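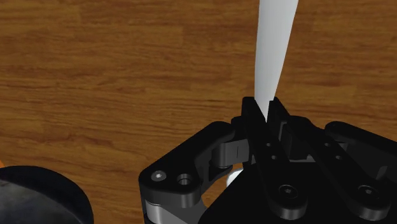
Wood grain

Wood grain is the arrangement, direction and appearance of the fibers in a piece of wood. The word is used in several related ways. It can mean the direction in which the fibers run, the pattern seen on a cut surface, or the feel of that surface to the hand. Carpenters, furniture makers and sawmill workers use all three meanings, often in the same sentence, and the intended one is usually clear from the work being done.

Origin of the pattern

A tree grows outward by adding a new layer of wood under the bark. In places with a marked cold or dry season, growth is fast for part of the year and slow for the rest. Wood made early in the growing season, called earlywood, has larger cells with thin walls and is lighter in weight. Wood made later, called latewood, is denser and in many species darker. The two together make up one growth ring. When a log is sawn lengthwise the rings are cut through at various angles, and their edges appear on the board as lines, bands, arches or loops.

In tropical regions where growth continues through the year, rings may be faint or missing. The pattern in such woods comes mainly from other features, such as pores, changes in fiber direction and uneven color.

Heartwood and sapwood also affect the look of a board. Sapwood is the outer part of the trunk and carries water while the tree is alive. Heartwood is the inner part, which no longer does so and is often darker. A board cut across the boundary may have a pale strip along one edge. Some makers cut this strip away and others keep it.

Types of grain direction

Straight grain runs parallel to the length of the trunk. It is the easiest to split and plane, and it is preferred for tool handles, ladder rails and other parts that must be strong along their length.

Spiral grain winds around the trunk in one direction. Boards cut from such trees tend to twist as they dry.

Interlocked grain changes direction from one set of growth layers to the next. It is common in tropical hardwoods such as sapele. Split surfaces are rough, and a quartersawn face shows a ribbon pattern of light and dark stripes.

Wavy grain has fibers that rise and fall in small, regular curves. On a finished surface it produces bands that seem to shift as the viewer moves. It is found in some maple and is often used for the backs of violins.

Irregular grain occurs near knots, forks and wounds, where fibers bend around an obstruction.

Effect of sawing

The same log can give very different boards depending on how it is cut. Plainsawn boards are cut so that the growth rings meet the face at a low angle. They show wide arches, sometimes called cathedrals, and they are the cheapest to produce because little of the log is wasted. They shrink and swell more across their width than other boards.

Quartersawn boards are cut so that the rings meet the face at or near a right angle. The lines on the face are close and fairly straight. In oak, this cut also exposes the rays, which appear as shiny flecks. Quartersawn boards are more stable but take longer to saw.

Riftsawn boards fall between the two. They have straight lines without strong ray flecks and are often chosen for table legs, where a similar pattern is wanted on all four faces.

Rotary-cut veneer is peeled from a turning log in a continuous sheet, and its pattern is broad and loose.

Knots

A knot is the base of a branch that has been enclosed by the growing trunk. If the branch was alive at the time, its fibers are joined to those around it and the knot is called tight or sound. If it was dead, the knot may be loose and can fall out of a dry board. Knots weaken lumber, most of all when they lie near the edge of a beam, and grading rules limit their size and position. In flooring and wall paneling they are often accepted, and boards with many of them are sold as rustic or character grade.

Working with the grain

Planing with the grain means moving the blade so that the fibers slope up and away in the direction of the cut. The shaving comes off cleanly. Planing against it tends to lift and tear the fibers, a fault known as tearout. On boards where the direction reverses, a worker may turn the board partway through, take a very thin cut, or use a scraper instead.

Glue holds well between two faces where the fibers run lengthwise, and poorly on end grain, where the open cells draw it in. Most joints used in furniture are shaped to bring long-grain faces together. Stain also soaks more deeply into end grain and leaves it darker - a thin coat of sealer is often put on first.

Wood moves across the grain as the moisture in the air changes, and very little along it. Wide panels such as tabletops are therefore fastened in slots or with clips that allow some movement.

Imitation

The look of grain has long been copied on other materials. In the painting method called graining, a dark glaze is spread over a lighter base and drawn through with combs, brushes and rockers. It was widely used in the 19th century on doors and trim made of softwood. Printed paper under a clear layer is now used on laminate flooring and low-cost furniture. The same image appears many times over a large floor, and installers mix boards from several cartons to keep matching ones apart. Digital wood patterns, made from scanned boards or generated by software, are used in architectural drawings, games and product design.

See also

Annual growth ring
Burl
Lumber grading
Marquetry
Quarter sawing
Veneer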